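Workshop Notes > Interviews > Can it do the chores yet?

Latest Interviews Tools Letters

4 minute read

I'd promised myself I wouldn't open with the question everybody asks, and then I sat down with Melahat Gökçe and asked it before my coat was off. So, can it do the washing-up yet?

"No," she said, very cheerfully. "Next!"

Melahat runs the small handling group at Pelance, where they've spent the past 16 months trying to get robot hands to do the kind of fiddly jobs that fill up a working day in a repair shop. Picking a screw out of a tray, closing a lid, putting the tape measure back where it lives (I can't manage that one myself). She used to fit kitchens, and she still talks like somebody who has spent a lot of time under sinks.

"People think the hard bit is strength, or speed," she told me. "It's things that flop. A block is lovely, a block stays a block. Give it a cloth and the cloth is a different shape every single time you put it down. Cables are worse. I have dreams about cables."

I asked how she decides what goes on the table, and she laughed at me. Mostly it's whatever a fitter would have lying about, she said, plus a few peg blocks so they've got something dull to measure against.

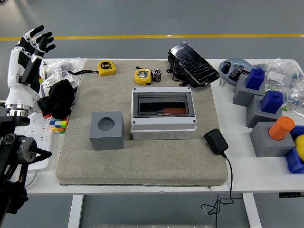 Randa Geagea reckons the tidy-up will come long before the repair does, and told me she'd happily pay for a machine that only ever sorted screws back into their tins. Melahat agrees, more or less. Sorting is the job she'd put money on first, and she thinks a shop could have it within 5 years if it's patient about speed.

How patient, though? I pushed her on that, and she pulled a face. On a good afternoon, one of her fitters can sort 60 mixed parts while the hand gets through 8.

"And the fitter's chatting the whole time," she said. "But the fitter goes home at half past five, and I can leave the hand going. That's the sum people need to do."

She's much gloomier about houses. A shop bench gets wiped down and the light's always the same, whereas her own kitchen has a cat, two teenagers and a drawer that only opens if you lift it. I said I'd settle for something that folded towels. She said towels were cloth, and had I not been listening?

Her next job is a trial at Brekell in November, sorting returned fittings into bins. I've asked if I can come along and watch, and she's said yes, provided I bring my own tea.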